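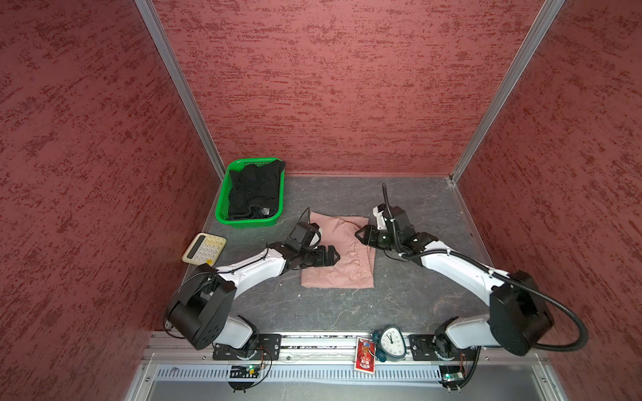
Young-sook Ki wrote to me after the last lecture that she irons everything on the cotton setting and only her polyester blouse has ever complained. Her message is a good place to begin, for the iron does not know what is under it. The person must know, and the person learns it from the care label.

Textile Care, Session 4: Reading Labels and Choosing the Heat
Handout, April

We use cookies to remember your settings. By continuing to use this site you accept our cookies. Accept | Manage

1. Why the fiber comes first

Last time we divided fibers into two families. Natural fibers come from plants (cotton, linen) or from animals (wool, silk). Synthetic fibers, such as polyester, nylon and acrylic, are made from chemicals. The plant fibers accept high heat. The animal fibers can become hard or shiny. The synthetic ones soften when they are too hot, and a crease that was pressed into them at this moment may stay for a very long time.

A blend must be treated as its weakest part. In the Groder exercise we had a shirt of 70 percent cotton and 30 percent polyester. Many of you answered "cotton setting." The correct answer is the polyester setting, even though the cotton is the larger share.

2. The symbols

The washtub is for washing, the triangle for bleach, the square for drying, the iron for ironing and the circle for professional cleaning. A cross over any symbol means do not do it. One dot on the iron is low heat, two dots is medium, three dots is high. One line under the washtub asks for a gentler cycle, and two lines for a very gentle one.

Please notice that the label gives the strongest treatment which is permitted. You may always wash colder than the number in the tub.

3. Sorting before the wash

Sort by color first, then by fiber, then by weight. A heavy towel rubs against a thin blouse for the whole cycle, and the blouse will lose. Close the zippers and empty the pockets. Pale colors deserve their own load, above all pinks and creams, which pick up gray dye from dark items so slowly that the owner does not see it until the garment is beside a new one.

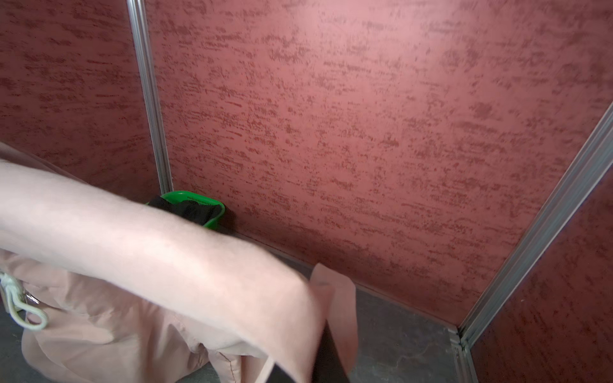
4. Drying and folding

Shake each item once before you dry it. Knitwear is dried flat, as wet wool is heavy and pulls itself long on a hanger. Fold along the seams when it is possible, and smooth from the center to the outside with the flat of the arm or hand.

5. For next week

Read pages 24 to 58 of the Sithole reader. Bring one garment with a complete label and one from which the label is missing. Xolani Pillay and Stellan Tveit will present their burn test results, so the room will be aired and you may want a sweater.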